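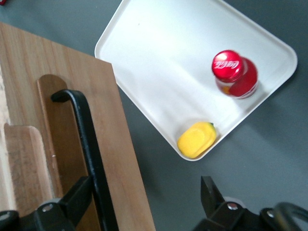
Fig. 1. White tray with small Coca-Cola bottle and yellow item, wooden board at left.

Bramton short course, Storage & Setup, handout 2

Tray = holding spot. Small stuff waits there till it has a home. Bottle stands up, cap on. Dont crowd the rim.

This site uses cookies. Accept / Manage settings

Drawers next. Pull part way, look, then decide. In Fig. 2 the drawer's partly open, yellow item on tray. Light wood against dark gray top, easy to find edges.

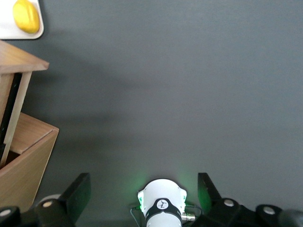

For next time

- read Hiler ch. 2, skip the tabels
- sketch one drawer at home, label what goes in it
- write up, 500 words max, hand in by end of March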